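Home | Files | Data card | Tools | Issues | Contact

# Rereo block-pushing set, tip comparison

Short name: rereo-tips
Maintainer: Tala Qaisi
Last edited: Jun 4, 2022

## What this is

Rereo is a set of tabletop pushing runs made to compare two end pieces for the same arm. One is the plain straight cylinder we have used since the start of the project. The other is the same shape with a soft sleeve over the last part. Everything else stays the same between the two halves of the set: the arm, the board, the blocks, the camera and the controller settings.

There are 100 runs with the plain tip and 93 with the sleeved tip. The sleeved half is short because the sleeve split during the last session and we did not want to mix in runs with a replacement from a different batch. If we print a new sleeve mold we may fill the gap in August, but don't wait for it.

## Why we made it

Plundia, our earlier set, was recorded with the plain tip only. Corey Fairweather trained a pushing policy on it and kept seeing the same failure: the tip would slide along a flat face and the block would turn when it should have gone straight. Alun Kemeys thought more friction at the tip would fix most of that. Obaidul Abeysekara thought it was a controller problem and that the approach angle mattered more. Rereo was recorded so that both ideas could be checked on the same data.

We do not claim to have settled it. See "Known problems" before you quote any result from this set.

## Setup

The arm is mounted at the far side of a perforated metal table and works over a striped wooden board. The tip points straight down for the whole run. The controller holds it at a fixed height and takes moves in the plane of the board only, so there is no lifting and no grasping anywhere in the set.

The blocks are small plastic prisms and cylinders. Color and shape are separate labels, so "green star" and "red star" share a shape label and "red star" and "red cylinder" share a color label. Instructions in the set are short commands such as "push the red cylinder toward the blue block" or "separate the two red ones."

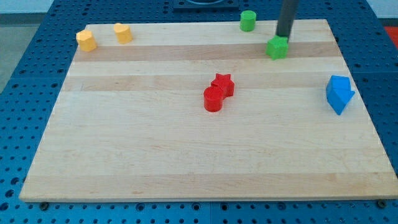

Start layouts were drawn by a script and then set by hand, which means the real position of a block can differ a little from what the layout file says. Use the tracked poses if you need exact starts. The layout file is only there to tell you what was intended. Blocks are allowed to touch at the start, and in a fair number of layouts they do. Those are the runs where the two tips differ most, at least to our eye.

The camera is fixed and looks down at the board at an angle. We tried a straight overhead view first and dropped it -- the arm hid too much of the block being pushed. The angled view has its own cost: the far edge of the board gets fewer pixels than the near edge, and tracking is worse there.

## Folder layout

 rereo/
 plain/
 sleeved/
 layouts/
 calib/
 splits.csv
 notes.txt

Each run folder holds the video, a table of commanded and measured tip positions, a table of tracked block poses, and a text file with the instruction. The columns are named in the first row of each table. Positions are in meters in the board frame, with the origin at the near left corner as the camera sees it. Angles are in radians.

The calib folder has 2 camera calibrations. Use the first for the plain runs and the second for the sleeved runs. The camera mount was loosened and tightened again in between, and the shift is small but you will see it if you project tip positions into the video.

## Splits

splits.csv gives train and test for each tip. Layouts in test do not appear in train for either tip. Please keep it that way if you make your own splits. Many layouts were recorded with both tips, and a random split will leak.

## Success labels

Nelu Olteanu labeled every run from video as done, partly done or not done. Tala went through the ones Nelu marked as unsure. The written rule is in notes.txt. In short, a run counts as done when the last tracked pose meets the instruction and no other block was moved off the board on the way.

## Known problems

- Tip order was not mixed. All plain runs were recorded first. Whoever was driving had more practice by the time the sleeve went on, and that alone could explain a better score.
- Pentagon angles jump. The tracker sometimes picks the wrong corner as the point. There is a flag column for frames where we caught it.
- The sleeve wears. Early and late sleeved runs should not be assumed to have the same friction. We did not measure it.
- Measured tip position lags the video slightly. The offset is in notes.txt and has not been applied to the tables.
- Contact is not measured. The arm has no force sensor at the tip, so any contact label you derive is a guess from distance.

## Software

The recording script and the tracker are in the Matar repository, under tools. The controller itself is Starketik's and we can't share it, but the gains and speed limits are listed in notes.txt. The reader script in Matar loads both halves and applies the right calibration.

## Changes

- Fixed swapped instruction files in two sleeved runs.
- Added the flag column for pentagon angles.
- Removed the overhead test videos. Ask Alun if you want them.

## Questions

Open an issue, and give the run folder name and which tip it was. For anything about labels, tag Nelu.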